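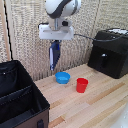 Drelleo: progress to date

Reporting period ending Sunday, July 2, 2023. Prepared for Hinds by Njoroge Rotich.

Work on ground tricks is complete. Manuals now link into flip tricks with no drop in board speed. The balance meter was removed from the default view and can be turned on in the options menu.

Grind detection has been rewritten. The old code snapped the board to the nearest edge within 70 units, which caused false locks on stairs. The new code also checks the angle of approach. Kinked rails still fail when the bend falls under the rear truck.

The Nestham park map is playable from end to end. It contains 1121 placed objects. Rungnapa Phromma is merging the static ones to bring the frame rate up on older phones.

Open faults: 14, of which 2 stop play. Both occur when a replay is saved during a bail.

Next period
Fix the replay faults. Finish kinked rails. Send the August test build to Zultex for controller checks. Park sharing stays on hold until the save format is fixed.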